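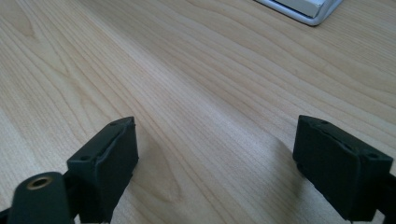

Bench notebook, Cindthorpe workshop
Monday, July

Table top, light wood, from the Pellthorpe job. Entry started 9 in the morning, finished after tea.

Carried on from last week. Reminder to self that the question is still what finish goes on the working surface, and whether the top gets sanded first or only cleaned. Pellthorpe want it pale. They have said so twice in writing, and the second time they underlined it. So no oil that yellows, and no stain of any sort.

The surface is a pale blond wood with a fine, close grain. I have been calling it maple in these notes and so has everyone else, but it could be something else that looks like maple, and the delivery note only says 'light top'. Leaving it as 'maple-type' on the job card until we get an answer from Fidlow, who supplied it. I am also treating it as veneer until told otherwise. If it is solid we lose nothing by being careful. If it is veneer and we go in with a coarse disc we lose the top.

Grain. Lines run on the diagonal for the most part. Long, slow curves and wide arcs over one half, tighter and nearer to parallel across the middle and the other side. One darker patch where the grain swirls round into a loose oval. I looked at that patch for a good while this morning wondering whether to call it a fault. Decided it isn't one. It is figure in the wood, and it stays. Please don't try to sand it out. It will only get a hollow round it and still be there.

Colour changes a lot with where you stand. From the window side there is a band through the middle that looks nearly cream, and the rest goes a warmer beige. Walk round to the vice end and the band moves with you, so it is the light and nothing in the wood. Worth writing down as I nearly marked it for bleaching on Friday's card.

Surface check

Wiped down with a barely damp cloth, left, wiped again dry. Grain did not lift that I could feel. Ran a fingertip along and across. Slight drag across the grain, none along it. No nibs worth mentioning.

Straight edge laid on both diagonals and along both long sides. No light under it anywhere I looked. Did the short sides after lunch and found the same.

Water drop test at one corner, on the part that will sit under the back rail. The drop stood up for a while and then went flat and left a dull mark, which went by mid-afternoon. I take that to mean there is some old sealer on there but it is thin or worn. A full finish would have kept the drop up longer, bare wood would have drunk it straight away. Second drop next to it did the same thing.

Finish samples

Used the offcuts from the Fidlow crate, same wood as far as I can judge by eye and by weight. Backs numbered in pencil. All were rubbed down by hand with 320 first and dusted off.

Sample 1. Water-based varnish, matt, two coats. Stays pale. Bit flat to look at, the grain goes quiet. Feels slightly plastic under the hand.

Sample 2. Same varnish, satin. Stays pale as well. Grain shows better. You do catch the shine when you look low across it, which Pellthorpe may not care for as they want to take photographs on it.

Sample 3. Hard wax oil, the clear one. Lovely to touch and went noticeably more honey inside the hour. Out, on colour.

Sample 4. Hard wax oil, the one with white in it. Better than 3. Kept most of the cream but there is white sitting in the open grain at the end where I put it on too heavily. Could be my hand and not the tin. Needs another go, thinner, with the pad and not the brush.

Sample 5. Soap finish. Palest of the lot, and it marks if you put a mug on it. I put a mug on it. Fine for a table at home, not for a bench that gets used all day.

Leaning towards 2 or a second try at 4. Will leave all of them on the sill until the weekend with half of each covered by card, to see what the sun does.

Tin of satin: the label says 18 hours before heavy use. I would give it longer in this room, as the heating is off and the far end stays cool until noon.

Sanding, if we sand

My view is a light key and no more. 265 was written on the last card as the grade, which does not exist in our drawer or in any drawer I know of. I think somebody ran 240 and 265 mm together, the second being the width of the sheet as we tear it. Card corrected to 240. Go with the grain where there is a direction to follow, and over the swirled patch just use the soft block and keep the pressure even, as it changes direction every inch there.

No machine on the top. The orbital is all right for the underside and the rails.

Edges: not looked at properly yet. Wait for Fidlow before touching them, the edge is where a veneer will show itself and where it will chip.

Cost so far

Job is still under the 384 pounds allowed for finishing. The white oil is the dear one and we have most of a tin left over from Ra, so 4 would come out cheaper than it looks on paper. Check the date on the lid before relying on it. The Ra tin has been open since the shelves were done and may have skinned.

Jobs

Ring Fidlow again about solid or veneer, and ask what the sealer is while they are on the line.

Redo sample 4 with the pad. Thin. Label it 4b and keep the old one for comparison.

Keep mugs, glue pots and the metal rules off the top until it has something on it. Use the grey blanket if you have to work over it. Shake the blanket outside first, there was swarf in it last time.

Ask Pellthorpe if satin is a problem for their photographs – could send them 1 and 2 side by side in the post and let them hold them up to their own lights.

Added at half past four: Fidlow rang back. They think veneer on board but the person who packed it is off until later in the week. Carrying on as veneer. Drop marks both gone completely. Blanket is on.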